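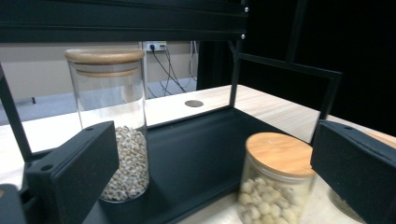

Dos tarros de vidrio con tapa de madera; el más alto guarda semillas en su tercio inferior.

La cooperativa de consumo Kulwood dejará de vender legumbres, cereales y semillas en bolsa de plástico en sus 2 tiendas a partir de marzo. El cambio fue aprobado en la asamblea de socios y afecta a 54 productos, que pasarán a despacharse a granel en recipientes que traiga el propio cliente o en bolsas de papel que facilitará el establecimiento.

La medida se aplicará primero en el local de la calle Clegg, donde ya funcionan desde octubre varios dispensadores de arroz, lenteja y avena. La tienda del barrio de Cloten, más pequeña, cerrará dos días a finales de febrero para cambiar las estanterías de la pared del fondo y ampliar el mostrador de pesaje.

Evaristo Villaseñor, gerente de la cooperativa, explicó que la venta a granel ha crecido sobre todo en las semillas pequeñas – sésamo, lino, chía y amapola –, que muchos hogares compran en cantidades reducidas. «La gente se llevaba medio kilo porque era lo que había en la bolsa. Ahora pide lo que va a gastar en el mes», señaló.

El cliente deberá pesar el recipiente vacío antes de llenarlo y pegar la etiqueta con la tara. Se admitirán tarros de vidrio, botes metálicos y bolsas de tela limpias. El personal podrá rechazar los envases con restos de comida o sin cierre. La compra mínima será de 100 gramos, excepto en las especias, que seguirán vendiéndose en sobres de papel.

La propuesta no salió adelante sin discusión. Annick Zacharias, socia desde la apertura de la primera tienda, pidió que se mantuviera una parte del surtido envasado para las personas mayores que hacen la compra a pie y no quieren cargar con tarros. La asamblea acordó ofrecer bolsas de papel sin recargo hasta final de año y revisar después la decisión.

También se debatió el etiquetado de los alérgenos. Cada dispensador llevará una ficha con el origen, la fecha de envasado del saco y la información sobre trazas de frutos secos, gluten y sésamo. Las palas se guardarán por separado y el sésamo tendrá un mueble propio, alejado de las harinas.

La distribuidora Zaris, que abastece a la cooperativa de cereales y legumbres, servirá los pedidos en sacos de papel de 25 kilos. Según Harpreet Gill, responsable de compras de Kulwood, los precios de las legumbres bajarán ligeramente con el nuevo formato, mientras que los de las semillas quedarán como están. La lista completa se colgará en la entrada de ambas tiendas la semana anterior al cambio.

La cooperativa ha preparado además una hoja con consejos para conservar los productos en casa. Recomienda guardar las semillas en recipientes bien cerrados, lejos de la cocina y de la luz directa, y apuntar en la tapa la fecha de compra. El lino molido debe ir a la nevera y consumirse en pocas semanas. Las existencias en bolsa de plástico se venderán hasta agotarse.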